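So I finally sat down and wrote our house rules for the sim, and I'm putting them up here because Aaliyah Dhillon asked for them twice and I kept saying "soon" (sorry, Aaliyah!).

Some background. Jitau is our tabletop project, the one where an arm has to find a thing, pick it up and put it in a container. Most of it gets practiced in simulation, and until August we had exactly one rule, which was "don't break Chantelle's scenes." You can guess how well that held up. By summer we had over 200 saved scenes and no way to tell which ones were any good.

The first rule is the one I care about most: every scene gets a seed number and the seed goes in the log. I spent an entire evening chasing a failure in seed 1532 that Harvey Poirier had seen and I couldn't get back, all on account of him changing the table height and saving over the original. Now you copy first, then edit. Harvey has been very gracious about this rule, which we all call the Harvey rule.

Second, mix up the clutter. Put a flat thing, a long awkward thing and something with a rim on the table together, and turn them at odd angles. We used to line everything up like a store shelf and then act surprised when the arm got confused by a book sitting crooked. 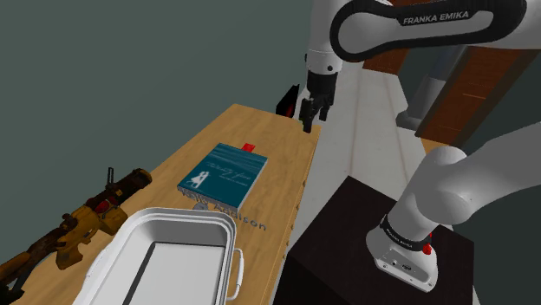
Third, start with the gripper clear of everything. Sounds obvious, right? But if the fingers start even a tiny bit inside an object, the physics goes bananas on the first step and the object shoots off across the room, and then somebody writes that down as a failed grasp. Lorne Desjardins wrote a little check for this and it runs before every batch. If it complains, fix the scene. Please don't turn off the check (I have turned off the check, I'm not proud of it).

Fourth, 20 runs before you say anything works, and 100 before it goes in the shared notes. I wanted a smaller number and lost that argument to Chantelle, and she was right, I had a "working" grasp in July that fell apart the minute we gave it a different seed.

Last one, and it's still being fought over. Elie Kassab wants the same speed and force limits in the sim that we use on the real arm, all the time, no exceptions. I like going fast when there's nothing to hurt! But his point is that you get used to seeing motion you'd never allow in the lab, and then your eye stops catching it. We've agreed to his limits as the default, and if you go over them you write it in the log next to the seed.

I still need to do the section on naming files. Right now we have three scenes called "final" and one called "final table use this," and I made at least two of those.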